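The Pretham Trial

The kit arrived at the depot in two cartons. Czesław Zalewska signed for both and entered the serial numbers before he opened anything. The first carton held a pair of hand-held grippers, each with a trigger, two jaws and a set of ribbed pads. The second held chargers, a spare set of pads, and a manual of fifty pages in which the word "intuitive" appeared on most of them.

The product was called the Duda. It was sold by a firm named Okura, which had a stand at every trade show and a service desk that closed at four. An operator squeezed the trigger, picked things up, put them down, and the tool recorded how it was done. After 200 recorded tasks, Okura promised, the arm that came with the full subscription would be able to do the same work in a house it had never been in.

Zalewska tested equipment for the Pretham housing office. He had tested floor scrubbers, stair lifts and a window-cleaning machine that was returned. He wrote reports in numbered sections and gave each product a grade from A to E. He had given one A in his career, to a mop bucket.

"They want it for the home help contract," Úna Mulligan told him. She ran the contract. "Tidying and light waste. If it works we order for the whole district."

"What does the district cost?"

"570 a month per unit, before the arm."

He wrote the figure down and drew a box around it.

The trial protocol was his own. He would record 200 tasks in rooms that people lived in, with no preparation of any kind. The Okura demonstration film had been shot in a room with one table and one cup. Zalewska considered this a test of the cup.

By July he had a routine. He arrived, took off his shoes, switched on the tool and waited for the light to go green. He worked in silence. The children in the apartments followed him from room to room and asked whether it could pick up a cat. He told them the load rating. It did not satisfy them.

Task 50 was in the apartment on Tistov Street, in a bedroom with a curtained bed. The task sheet said: small items to bin, as directed by resident. The resident was a girl of seven, and she took the direction part seriously.
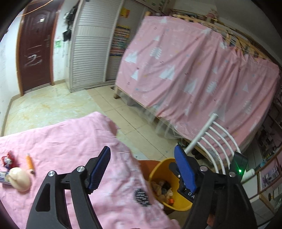 Task 50, Tistov Street. Jaws open over the yellow bin.

"The wrapper," she said.

Zalewska brought the jaws down over the red wrapper and squeezed. The left pad touched first. He noted that, as he had noted it on the eleven tasks before. The wrapper folded in on itself between the pads and held. He moved it across to the bin and released the trigger, and the wrapper stayed on the right pad. He shook the tool once. It dropped.

"Does the shaking count?" the girl asked.

"It is recorded."

"So the robot will shake it too."

He had not put that in the protocol. He stood in his socks on the tile and thought about it. If every operator in every trial shook the tool once to free a wrapper, the arm would learn that a wrapper is a thing one shakes. It might then shake when nothing was stuck. It might shake a pill box, or a cup.

"Yes," he said. "I think it will."

"Not the pen," she said. "The pen is staying."

He left the pen. The tool recorded that as well, in the sense that it recorded nothing, and he could find no page in the manual on how the arm would learn about things that were staying. The index went from "Stall" to "Sterilizing."

He called the Okura service desk from the stairwell at ten to four. The technician was polite. She said the system learned from actions and that preferences could be set in the customer portal.

"By a person of seven?"

"By the account holder."

"There was a pen," Zalewska said. "How would the account holder know about the pen?"

She opened a ticket.

He finished the 200 tasks. The grippers held up well. The pads wore evenly apart from the left leading edge, the pivot pins stayed tight, and the battery lasted longer than the manual claimed, a thing he had seen only once before. He gave the hardware a B. Mulligan read that section first and looked pleased, and then she turned to section nine.

Section nine was headed "Items Not Moved." It listed, by task number, everything a resident had told him to leave alone. It ran to more pages than the rest of the report.

"What grade is this part?" she asked.

"It has no grade. The product doesn't do it."

"Do any of them do it?"

"The home helps do," he said. "They ask."

She kept the report over the weekend. When it came back she had approved two units, on a short lease, with a home help holding each one. In the margin of section nine, beside task 50, she had written: Find out about the pen.

Zalewska filed it under open items and went to see about a stair lift.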